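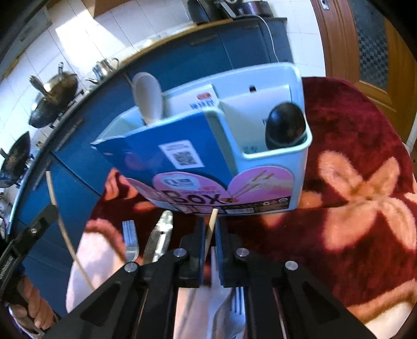
A chopstick, a fork and a light blue utensil caddy.

Can a Shampoo Really Fix Your Hair?

By Tracey Marsden

Pick up a shampoo bottle and read the front. There's a good chance it promises to do something amazing. Repair! Revive! Feed your hair from root to tip! Some bottles make it sound as if your hair has been very ill and has only just made it to the store in time.

Should you believe it? Let's look at what hair is first, and then go back and read the bottle again.

What is hair made of?

Mostly keratin. Keratin is a tough protein, and your fingernails are made of it too. Each hair grows out of a tiny pocket in your skin called a follicle. Down at the bottom of the follicle there are living cells, and they're busy. They make new cells, which get pushed up, fill with keratin, harden and die. By the time a hair pokes out where you can see it, it isn't alive anymore.

This is why a haircut doesn't hurt. Pulling a hair hurts, but what you feel is the skin around the follicle, where there are nerves. The hair itself feels nothing.

So what about a shampoo that "feeds" your hair? Dead things don't eat. The living part of your hair gets what it needs from your blood, and your blood gets it from your food. A sandwich does more feeding than a shampoo does.

What about "repair"?

When you scrape your knee, living cells make new skin to close the gap. That's repair. Hair can't do this. If the end of a hair splits in two, there are no living cells nearby to mend it.

The outside of a hair is covered in tiny flat scales that overlap a little like shingles on a roof. This layer is called the cuticle. When the scales lie flat, hair looks shiny and feels smooth. When they are chipped or sticking up, hair feels rough and snags on the hair next to it. Bleach, very hot straighteners and rough brushing can all chip the scales.

Conditioner coats the hair. It helps the scales lie flatter and lets one hair slide past another. It's a useful thing, and if you have long or curly hair you probably know what a comb feels like without it. Some products can also get inside the hair and make it a bit stronger for a while. But most of the coating washes away, and then you need to put more on. Is that repair? I'd call it patching. A company with a bottle to sell would call it repair, and you can decide which word you like better.

A split end has one cure that lasts, and it's a pair of scissors.

Let's read an ad

I made up a pretend shampoo named Drolent so we could pick on it. My pretend ad says:

"101 out of 107 people agreed their hair felt stronger after 3 weeks with Drolent!"

That sounds great. Nearly everyone! Now let's ask some annoying questions.

Who were the people? Maybe they already liked the shampoo. Maybe they got it for free, and people can be kinder about free things.

What did they agree to? They said their hair FELT stronger. Did anyone test it? You can measure how strong a hair is by pulling on it with a machine until it snaps. Asking someone how it feels is a lot easier, and it tells you a lot less.

What was it compared with? Suppose another group had used plain, cheap shampoo, and they said their hair felt stronger too. Then the fancy bottle didn't do anything special. A test that has no second group can't tell you this.

And did they know which shampoo they were using? If you're told that something will make your hair strong, you may start to notice strong hair. This happens to grown-ups as much as to kids. A good test hides the label.

But my favorite star uses it!

Perhaps. Or perhaps she was paid to hold it. Someone with shiny hair in a video may also have a stylist, bright lights and a computer program that smooths everything out. Even a person with 2,000 followers can be sent free bottles in return for saying something nice. Look for small words such as "ad," "sponsored" or "partner." If you see them, money or free stuff was probably involved.

It doesn't mean the person is lying. They might love the shampoo. It's just a reason to listen a little more carefully.

Questions from readers

Does cutting hair make it grow faster? (Alfie)
No. The growing happens down in the follicle, and the follicle has no way of knowing what the scissors did at the other end. Trimmed hair can look thicker because the thin, raggedy ends are gone.

My aunt says you have to brush your hair a hundred times every night. Do I? (Oona)
Please don't. Lots of extra brushing can rough up those little scales. Brush enough to get the tangles out, start near the ends, and then stop.

Is expensive shampoo better? (Declan)
Sometimes it smells better. The main job of a shampoo is to lift oil and dirt off so that water can carry them away, and plenty of cheap ones do that well. Different kinds of hair do like different products, so a friend's favorite may be wrong for you. Price won't tell you which is which.

Try this at home

Find a shampoo bottle in your bathroom and copy out every promise on the label. Put a check mark next to each one you could test. "Removes dirt" gets a check. What about "wakes up tired hair"? How would you find out if hair was tired? If you can't think of any way to show that a promise is false, be suspicious of it.

Then turn the bottle around and read the ingredients. Water is usually first on the list, which means there's more of it in there than anything else.

If your scalp is sore, very itchy or flaky, or your hair is coming out in patches, skip the ads and tell a grown-up. A doctor can take a proper look.

We use cookies to remember your settings and see which pages get read. Accept all | Manage choices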